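Kapitel 4
Ordnung im Kleinen: Fächer, Schalen und das Problem mit den Stiften

Vinzenz Pichler führte in seinem Büro ein Verzeichnis aller Schreibgeräte. Es umfasste 54 Einträge, und auf die Frage, wo denn der gelbe Marker sei, konnte er sofort die Zeile nennen. Den Marker fand er nicht.

Damit sind wir beim Gegenstand dieses Kapitels. Die Ablagelehre hat sich lange mit Regalen, Aktenschränken und Archiven befasst, also mit Möbeln, denen man Respekt entgegenbringt. Der Schreibtisch galt als Privatsache. Dabei entscheidet sich auf dieser Fläche, ob jemand um neun Uhr zu arbeiten beginnt oder um zwanzig nach, nachdem er drei Schubladen und eine Kollegin befragt hat.

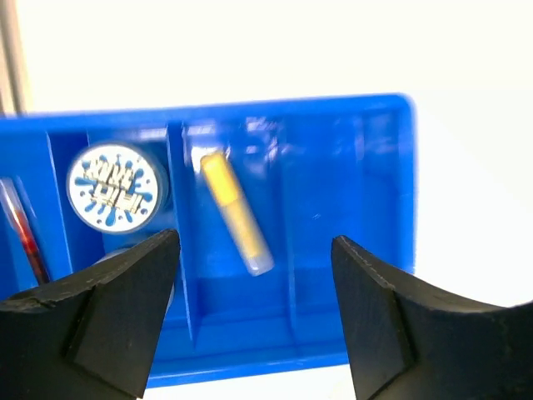 Wer Kleinteile ordnen will, greift meist zuerst zur Fächerschale. Sie ist billig, sie hat einen Rand, und sie vermittelt dem Käufer das angenehme Gefühl, die Hauptarbeit sei mit dem Bezahlen erledigt. Lensa Weldu spricht in ihren Kursen vom »Einzugsfehler«: Die Dinge ziehen ein, bevor jemand die Zimmer verteilt hat. Der Stempel wohnt dann dort, wo gerade Platz war, der Stift daneben, und nach zwei Wochen verteidigt die ganze Abteilung diese Anordnung als bewährt.

Für die Einteilung einer Schale unterscheiden wir zwei Verfahren.

Beim Sortieren nach Art liegt Gleiches bei Gleichem. Alle Marker kommen in ein Fach, alle runden Behälter in ein anderes. Das Verfahren lässt sich auch Aushilfen erklären und sieht am Freitagnachmittag sehr ordentlich aus.

Beim Sortieren nach Gebrauch liegt zusammen, was zusammen in die Hand genommen wird. Der Stempel teilt sich das Fach mit dem Stift, mit dem danach unterschrieben wird. Besucher halten das für Unordnung. Man lasse sie.

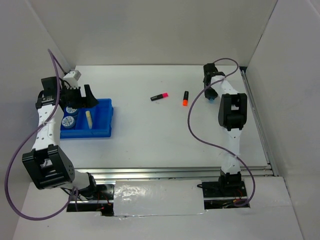
Abb. 4.2: Blaue Schale mit runden blau-weißen Behältern; zwei Textmarker liegen noch auf dem Tisch.

Schwierig sind in beiden Fällen die Reste. Jede Schale hat irgendwann ein Fach zu wenig, und was übrig bleibt, liegt in der Mitte des Tisches und wartet auf eine Entscheidung. Jong-dae Song empfiehlt, solche Gegenstände einen Tag liegen zu lassen und zu notieren, wie oft man nach ihnen greift. Wir schließen uns an, mit der Einschränkung, dass man zum Notieren einen Stift benötigt.

Abschnitt 4.1 beginnt mit dem Ausräumen. Legen Sie dafür bitte alles bereit, was Sie in Ihrer eigenen Schale vermuten, und danach alles, was wirklich darin liegt.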